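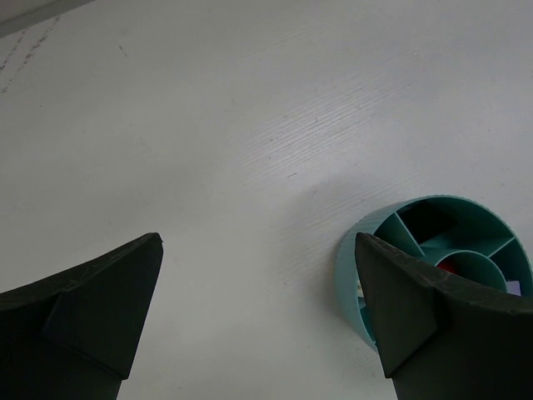
Tabletop, pale gray, faint marks near the upper left.

Sun 30 April

Proofs of the Paruvcombe mystery, second pass. Read chapters 1 to 14 against the marked copy. The blurb on the back still runs over by a line at the Brudport trim size, so I cut the second quote — the first one says enough.

Page 200: the sister is twelve here and eleven in the prologue. Query sent to the author. The missing scene break from January is back in.

Swapped the text face to Uratus for a test signature. It saves four pages but looks tight in the dialogue. Staying with the old one.

Print run stands at 3560, with 60 bound galleys going to reviewers first. Bakhtiari want the cover file with the spine width corrected. Still to do: acknowledgments, chapter 15 on.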